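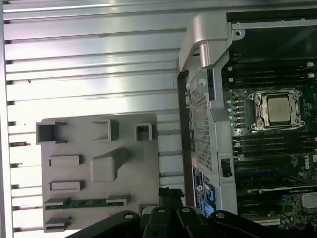
**Figure 5.** Wrist camera view over the open Dell workstation used in the latch trials. The gray cover and its green board strip are left of the metal frame; the blue latch is near the frame's lower end.

### 4.2 Does the wrist view help?

Earlier reports on the Lasine policy credit most of its success on computer service tasks to the wrist camera. We were not convinced by this, and the trials in this section were set up to test it. The claim rests on a comparison in which the wrist view was removed at test time from a policy that had been trained with it. A network that loses one of its inputs will usually do worse, whatever that input was worth. We therefore trained a second policy from scratch on the overhead view alone, using the same demonstrations and the same training budget.

The gap shrank a good deal. On reaching the blue latch, the two policies could not be told apart within the spread between training seeds. On pressing the release tab, the policy with the wrist view did better, but most of the difference came from two of the seven starting poses. In both, the arm blocked the overhead camera at the moment of contact. We read this as evidence that some unblocked view of the latch is useful – a weaker claim than the one usually made, and one that a cheaper fixed side camera might satisfy equally well. We have not tested that.

Figure 5 also shows why we doubt that the wrist view gives clean guidance close to the work. The gripper fingers take up part of the lower image, and the ribbed aluminum panel returns bright reflections. In the Gronon saliency maps, these ribs drew strong responses even in trials where the target was the latch. Saliency maps are easy to overread, and we put no number on the effect. Still, covering the ribs with matte tape changed the approach path in a way that masking the graphics card did not. If the policy had learned to locate the latch by its own shape and color, the tape should have made little difference.

A second concern is the chassis itself. All demonstrations were recorded in August on one machine, bolted to one bench. The policy may have learned where the latch sits relative to the frame and little else. Iara Jara repeated the trials on the Troncoso bench with the chassis turned by a small angle, and success on the release step fell by nearly half for both policies. The wrist view did not protect against this shift, although that is exactly the benefit claimed for it in the Grurdale comparison. We note that the Grurdale trials moved the chassis without turning it, so the two results may not conflict.

We do not take these trials as a case against wrist cameras. The sample is small, and a single chassis cannot settle the matter in either direction.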